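Rovirow internal talks – pose tracking and time alignment for the two-gripper recordings
Speaker: Ewurabena Asamoah
Notes version: 9 Jan 2018
Slot is 23 minutes plus questions. Slides 4 and 5 can be dropped if the projector takes too long.

Slide 1. Title
Say what the talk covers: getting from raw video to two gripper trajectories that the planner will accept. Policy training is Clem Donnelly's talk and I will send those questions to him.

Slide 2. What the pipeline takes in
Three video streams per session: one from the head, one from each gripper. Each gripper carries a cube with square fiducial markers on its faces. The head view gives us cube pose relative to the head. The gripper views give us visual odometry and the close view of the contact.
There is no external tracking. Everything downstream depends on those three streams agreeing about where things are and when.

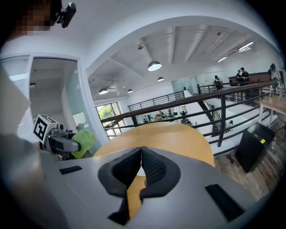

Slide 3. Frames and transforms
Four coordinate frames: world, head, left tool, right tool. World is defined by the table plane, fitted once at the start of a session. Go slowly here. Last time half the questions came from people who took the cube center to be the tool center. The offset between them is a fixed transform, measured per gripper and stored in the calibration file. If you swap a cube, you redo the file.
Jaw opening is a separate scalar and is not part of the pose. It is estimated from the finger positions in the gripper's own view.

Slide 4. Marker detection
Corners are found at full resolution, then refined to subpixel. We undistort the corner points only, never the whole image. Resampling a wide-angle picture costs time and softens the corners we care about.
With one face visible, the pose solution has two candidates, and at shallow angles their reprojection errors are close. With two faces the ambiguity goes away in practice. The solver keeps both candidates until it sees a second face or until the odometry rules one out – the old version chose immediately, and that was the source of the flipped wrists in the November set.

Slide 5. Time alignment
The cameras free-run. Clocks drift and we correct in software. Method: take angular speed from each gripper's odometry, take angular speed of the matching cube from the head view after removing head motion, cross-correlate, pick the peak. Then fit a linear drift over the session.
Mention the failure case. If the operator holds both hands still, the correlation is flat and the peak means nothing. The tool now reports peak sharpness and refuses to write an offset below the threshold. Please don't lower the threshold to get a file through.

Slide 6. One hand working, one hand open
This is the case the segmenter used to get wrong. It assumed that both tools were active whenever both cubes were in view. A hand that is merely waiting got labeled as approaching, and the planner learned a lot of small pointless moves. 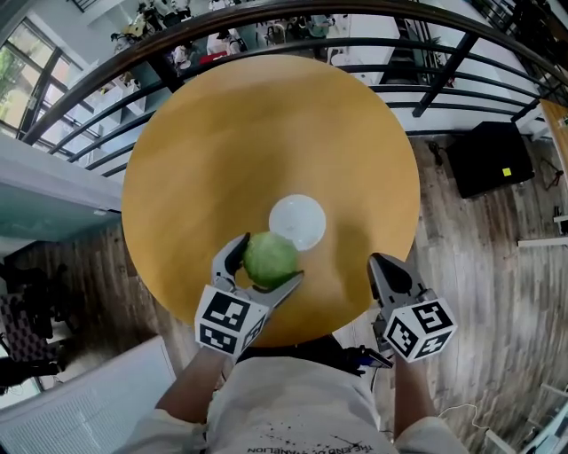 Head view. Left gripper closed on the green ball, right gripper open, white ball not held.

The segmenter now runs per arm. Each arm has its own state: idle, approach, contact, carry, release. Contact needs two signals, jaw opening below the commanded width and a patch of the object staying fixed in the gripper view. Either alone is too noisy. Round objects are a fair test of the second signal, as they can roll inside the pads while the jaw width stays the same.
A textured object is easy to track. A plain pale one gives almost no features, so for those we fall back on the outline.

Slide 7. Numbers
Regression set is 998 clips. The per-arm segmenter disagrees with hand labels on 23 of them. The old one disagreed on 137. Most of what is left is release timing, where the labelers also disagree with each other.
Smoothing window is 90 ms. Longer windows look better in the viewer and eat the contact event, so leave it alone.

Slide 8. Tooling
Meltholm is the viewer. Pevia is the batch runner. Both read the same session folder and neither writes to the raw streams. Show the side-by-side view if there is time: head video on the left, three traces on the right, scrub through one contact.
New flag in Pevia, --recheck-offsets, reruns alignment without redoing detection.

Slide 9. Open items
Lost cube tracking when one forearm covers the other cube. Odometry carries us through short gaps, and long gaps are cut.
Table plane fit on glossy tops. Reflections pull the fit, Oyelaran has a branch with a robust version, not merged.
Rolling shutter is still ignored. Clem wants it modeled before the next training run.

Questions. Calibration file format is in the backup slides, after 9.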